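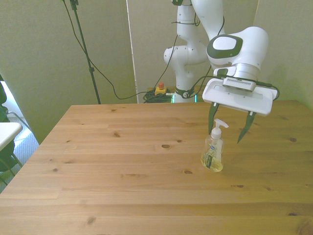
Figure 4. Gripper above the pump bottle, fingers open.

November
By the Lastirham bench group

4. Comparing the two grippers on the pump bottle

Section 3 got a gripper onto the arm and got the arm to admit it was there. In this section you will run both grippers, the Zarnumus and the Grolden, against the same bottle of soap and write down what happens. The second part is where most people lose interest, so there is a sheet for it.

Allow an afternoon. The lifting takes an hour or so and the rest goes to changing grippers, hunting for the small hex key, and finding out that the controller still has the other gripper's settings loaded.

4.1 Why a pump bottle

Foam blocks are easy to pick up and teach you very little. A pump bottle is clear, which upsets cameras, and it gives when squeezed. It has a head that is narrower than its body and sticks out on one side. The liquid moves a moment after the bottle does. It also costs next to nothing, and if you drop it the bench gets cleaner.

Use the same bottle for the whole comparison. If you have to replace it halfway through, start both grippers over. We know how this sounds at four in the afternoon.

4.2 Before you start

1. Weigh the bottle with the pump fitted. Ours was 295 g. Write your own number on the sheet, not ours.

2. Wipe the bottle and the inside faces of the fingers with a dry cloth. Soap on the fingers makes every gripper look equally bad.

3. Press the emergency stop, check that the arm refuses to move, and release it again. Do this even if you did it this morning. Anyone who will be near the table should be able to find the button without asking.

4. Check the cable where it passes the gripper body. With the wrist turned to each end of the range you plan to use, the cable should hang in an easy loop. If it pulls tight, or hangs low enough for a finger to collect it, refit it as described in Section 3.

5. Load the profile for the gripper that is on the arm. In the Seneviratne controller, open Tool, then Profile, and read the name out loud. The controller will happily run a Grolden profile on a Zarnumus gripper. It will even report success.

CAUTION: The gripper profile carries the tool length. With the wrong one loaded, the arm may drive the fingertips into the table or into the top of the pump. Always run the first descent at the slowest speed with a hand on the pendant.

4.3 Placing the bottle

1. Stand the bottle on the table under the gripper with the label facing the front edge. The spout should point along the line between the two fingers. It does not matter which way, as long as it is the same way every time.

2. Pick a landmark on the table top. A pine table comes with its own, in the form of knots, and a ruler measurement from the edge of a knot is easy to repeat. A light pencil outline around the base of the bottle also works. Tape does not. The base rides up on it and the bottle leans, and you will spend a while blaming the arm.

3. Jog the arm until the gripper is centered over the bottle, with one finger on each side of the pump. Look from the front and then from the side. Crouch if you have to. A gripper that looks centered to a standing person is usually centered for a standing person.

4. Save this position as HOVER.

5. Lower the arm by hand jog until the fingertips are level with the upper part of the bottle's body, below the shoulder. Save this as GRASP.

Note: The pump head must pass between the fingers on the way down and must not touch the underside of the gripper body at GRASP. If it does, raise GRASP a little and accept a higher grip. Pressing down on the pump has the result you would expect, and it comes out of the spout.

4.4 Setting the grip

Both grippers close under force control, and both vendors picked a default suited to something sturdier than soap.

1. Set the closing speed to slow.

2. Set the force limit to the lowest value the profile allows.

3. Close the fingers on the bottle at GRASP. Watch the wall of the bottle and not the screen.

4. Raise the force one step at a time until a gentle tug on the bottle no longer moves it. Keep your hand below the fingers while you tug, and away from the gap between them.

5. Check the sides of the bottle. If the wall is bowing in by more than 3 mm, back off one step.

6. Record the setting. The two grippers use different scales for force, and the numbers cannot be compared with each other. People compare them anyway. Please do it on a separate piece of paper.

CAUTION: Do not tighten the grip to cure a crooked pick. If one finger lands well before the other, the bottle is being pushed across the table, and more force only pushes it with greater confidence. Go back to 4.3 and center it again.

4.5 Running the picks

One trial is a single trip: HOVER, down to GRASP, close, lift, hold, down, open, back to HOVER. Run 40 trials with each gripper. It is tempting to stop at ten when ten have gone well. The interesting failures tend to come later, when the fingers have picked up a film and you have stopped watching.

1. Set the lift height to 200 mm above the table. Higher than that tells you little more about the grip and a lot more about your floor.

2. Set the hold time long enough for the liquid to stop swinging.

3. Start the trial. Stay outside the reach of the arm until it is back at HOVER.

4. Score it on the sheet with one of these:

 CLEAN — lifted, held, and set down inside the outline.
 SHIFTED — lifted and held, but came down outside the outline or turned.
 SLIPPED — moved in the fingers during the lift or the hold.
 DROPPED — no explanation needed.
 PUMPED — soap left the bottle by any route.

5. Put the bottle back in its outline by hand, with the label forward, even when it looks fine where it is.

A trial can earn two scores. SHIFTED and PUMPED often travel together. Write down both, and wipe the table before you go on.

Note: Do not throw out a trial because you bumped the table, sneezed, or had a feeling about it. Mark it with a star and run it again at the end. If there are more stars than plain marks, take a break.

4.6 Changing over

1. Return the arm to HOVER, then raise it well clear of the bottle. Take the bottle off the table.

2. Turn off tool power at the controller. The gripper's light is not a reliable guide to whether you have done this.

3. Support the gripper from underneath with one hand and loosen the flange screws with the other. The last screw is always the one you cannot reach.

4. Fit the second gripper with its body turned the same way as the first, so that the fingers end up along the same line. Tighten the screws crosswise.

5. Route the cable, turn tool power back on, and load the new profile. Read the name out loud again.

6. Save new HOVER and GRASP positions. The two grippers differ in length, and the old positions are now a neat plan for hitting something.

7. Repeat 4.4 and 4.5 from the top.

4.7 If something goes wrong

The fingers close and the controller reports "no object." The bottle wall is giving way before the force limit is reached, so the fingers travel past the expected width. Widen the object range in the profile. Leave the force alone.

The bottle turns during the lift. The grip is off center, or one finger pad is dirtier than the other. Clean both, then check from the side.

The bottle tips as the fingers open. GRASP is too high off the table and the bottle is being let go in midair. A very small drop is enough to do it.

The camera loses the bottle. Clear plastic against pale wood gives it little to work with. If a window is close to the table, glare will come and go during the day and take your results with it. Pull the blind, or run this comparison from saved positions, as written, and leave the camera for Section 5.

Everything works perfectly for the first gripper and nothing works for the second. Check the profile. You read the name out loud, but possibly only once.

4.8 Reading the sheet

Add up the CLEAN marks for each gripper first. Then look at where the failures fall. A gripper that fails now and then throughout is telling you about the grip. A gripper that is fine early on and poor toward the end is more likely telling you about soap.

If the two come out within a couple of trials of each other, call it a tie and choose on something else, such as which one was easier to get off the flange. At Lastirham the argument over a difference of one trial lasted longer than the trials did, and both sides are still using the gripper they started with.

Keep the sheet. Section 5 repeats the comparison with the camera finding the bottle, and you will want the same bottle, the same outline, and the force settings from 4.4. Top up the soap only if the weight has changed, and weigh it again after you do.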